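Chapter 4
The Shared Workroom: Floors, Light, Desks and Water

Before you start
You will need a pencil, squared paper and a tape measure. Chapter 3 (storage) helps but isn't essential. Key words: walkway, task light, trunking, shared table, clear edge.

4.1 Why start with a whole room

Most of this book so far – one desk, one shelf, one drawer. Fine for a bedroom or a small study. A workroom used by several people at once is a different job. People stand up, lean over, walk behind each other with bags on. Chairs drift. Cables breed. A layout that looked tidy on paper in September is a muddle by half term.

So we take the room in layers. Floor first, then ceiling, then furniture, then the small stuff. Same order every time. Learners who begin with the small stuff nearly always have to move it again.

4.2 Floor and ceiling

Floor. Plank floors are common in workrooms now, real wood or a wood look. Easy to sweep, kind to chair wheels, quick to show grit. Boards also give you a free set of straight lines for lining up desks. Use them.

Ceiling. Look up before you place a single table. Where are the lights? Where do the pipes run? A low ceiling makes a wide room feel longer and puts the tubes closer to everyones eyes. Shallow beams break up the light a bit.
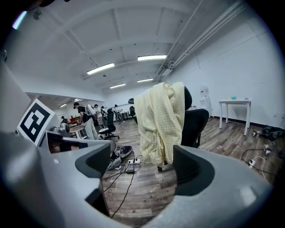

Lights in rows want desks in rows, more or less. Sit with a bright tube directly behind you and your own shadow lands on the work. Sit facing it and you squint. Side on is best. Where pipes or conduits cross the ceiling, mark them on the plan with a dashed line – they decide where you can hang things later, and somebody will want to hang things later.

White walls help. They throw light back into the corners for nothing.

Worked case: the Siriwan room
A long workroom, 14 desks, one door. The first plan put all the desks against the walls. Plenty of floor, but everyone had their back to everyone else and the middle turned into a dumping ground. Second plan: shared tables down the centre, single desks at the back only. Walkway 133 cm at its widest. Narrowest point 46 cm, beside the door – too tight, and changed in the third plan.

Note the numbers. A person wearing a rucksack takes up far more depth than a person without one, and people forget to allow for it. Measure with the bag on.

4.3 Tables, chairs and where things land

Shared tables fill up. Accept it. The question is what they fill up with and whether anyone can still find an edge to work at. The Kodotine rule, used all through this book: keep one long side clear, let the other side be messy. Cables go to the messy side. Cups go nowhere near it.

Chairs. Office chairs on casters roll out and stay out. An empty chair in the middle of a floor is the commonest obstacle in any workroom and the easyest to fix. Push in when you stand. Draw each chair on your plan twice, once tucked in and once pulled back.

Soft things – cloths, covers, jumpers – need a home of there own. A hook or a shallow tray, whichever is nearer. Left flat on a table they spread.

Water. Put it against a wall, away from leads, with the spare bottles beside it so that no one carries a full one across the room.

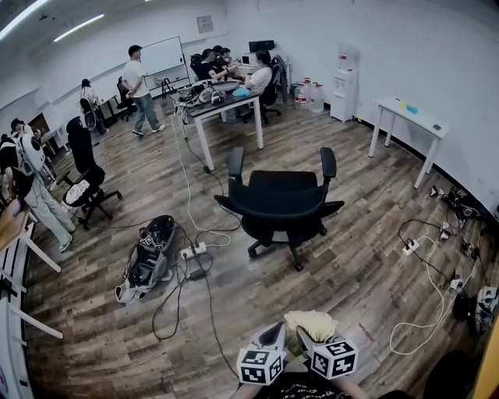 Fig. 4.2 A shared workroom in use. Note the chair in mid-floor, the crowded table, and the water dispenser and bottles by the back wall.

4.4 First task

Pick a room you use. Not your bedroom. Draw the floor, then the lights, then the furniture. Time limit 13 minutes for the rough version, no rubber allowed.

Then mark:
– the main walkway, in one line
– every chair, both positions
– any table with no clear edge
– where the drinks are

Swap with a partner. Ask them to walk your plan with a finger from door to furthest desk. Wherever the finger has to lift, put a cross. Keep the sheet, it is needed again in 4.6, where we redraw it using the Plallel grid.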